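Can a machine do my chores yet? Frequently asked questions

Visitors to our workshop in Mudau often ask us the same things, so we have collected the answers on one page. Hongmei Yu wrote most of them and Lieven Schouten checked the technical parts. If your question is missing, please send it to us and we will try to add it.

Who are you, and what do you sell?

We are a small advice office called Kinside. We help households, kitchens and small workshops decide whether to buy a machine for a task or to keep doing it by hand. We do not sell robots and we take no commission from the companies that do.

So, can a robot do housework today?

Some of it. Floor vacuuming works well in most homes if you pick up the cables first. Lawn mowing works well on a simple lawn. Window cleaning is fair on big flat glass and poor on old windows with many small panes. After that the list becomes short quite fast. Folding laundry, clearing a table after dinner and putting the shopping away are still done better by almost any adult, and by many children.

Why is a dishwasher fine but clearing the table is not?

A dishwasher is a closed box. You bring the plates to it in the form it expects, and it does one thing with water. Clearing a table asks the machine to find each item, decide how to hold it, and know where it belongs. A wine glass, a wet spoon and half a bread roll all need a different grip. You do this without thinking, and for this reason most people guess wrongly about what is hard.

Can a robot pick up food?

In factories, yes, it has done so for many years. But there the food usually comes on a belt, one kind at a time, in good light. At home, the food is wherever somebody left it. It can be round, soft, slippery, or have a shape that is wide at one end and thin at the other. With such a shape the machine must choose which part to hold, and a good choice for lifting can be a bad choice for putting it in a pot. A gripper with two fingers is the most common type for this kind of work, and it is a good compromise, but it does not feel very much.

A lot of this is first tried in simulation, that is, in a computer model of the arm, the table and the item.
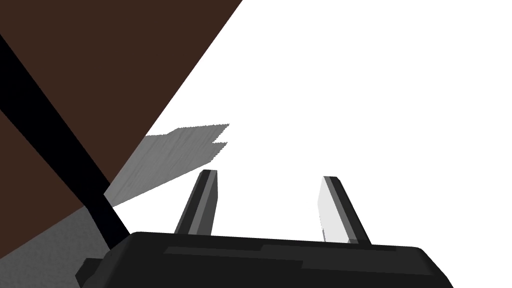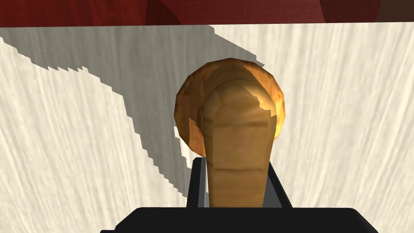 Simulated gripper: first with nothing between the fingers, then with a mushroom-shaped food item.

If it works in simulation, does it work in my kitchen?

Not always. In a simulation the item has the weight and the friction that the programmer gave it. A real mushroom can be wet on one side and bruised on the other. The light changes too. At 7 in the morning my own kitchen table is half in the sun, and a camera may see the border of a shadow as the border of an object. Simulation is still very useful - you can repeat one grasp 300 times and break nothing - but please do not read a result from it as a promise. When a seller shows you a success rate, ask if it was measured on real objects, and on which ones.

What is a good success rate?

It depends on the cost of one mistake. If a machine sorts plastic bottle caps and drops one in every 100, you sweep the floor in the evening and you are happy. If it drops one dinner plate in every 100, you will be angry before the end of the month. We advise customers to think first about what happens on a bad day, and who will be standing there to correct it.

We have a small shop floor, not a home. Is the situation better?

Usually yes. You can fix the position of the parts, keep the light the same and keep people out of the way. Loading a machine, packing equal boxes and moving trays are reasonable jobs to give away. One of our customers, the bakery supplier Nasrallah, has an arm that stacks trays, and they are satisfied with it. They tried to let it fill the trays with mixed pastries as well, and after one November of trying they gave this part back to the staff. The stacking stayed.

How much work is the setup?

More than the brochure says. The arm itself can often be mounted in a day. The long part is everything beside it: the table, the trays, the lamps, the safety fence and the habits of the people. Plan time for this, and plan also that one person in the house or in the shop becomes the one who knows the machine. If this person leaves, you begin again.

Should I wait?

For a general helper at home, we think yes. Prices are still high and the abilities change from one model to the next. For one clear task that you repeat every day in the same way, it makes sense to look now. Write down the task in very small steps before you talk to any seller. Many visitors find at this point that half of the steps could be removed with a better shelf.

Do you test machines yourselves?

We do short trials with items that customers bring, mostly kitchen goods and small packaging. We write a report of one or two pages. Our notes on earlier trials are kept under the project name Zomar and you can ask for a copy at the desk.

Can I bring my own objects to a trial?

Yes, please do. Bring the difficult ones, and bring several of each. Fresh food should come in a closed box. We cannot accept knives, open bottles or anything alive.

How can I make an appointment?

Call us in the morning and ask for extension 3007, or leave a message with your name and one sentence on the task. Lieven normally calls back the same day.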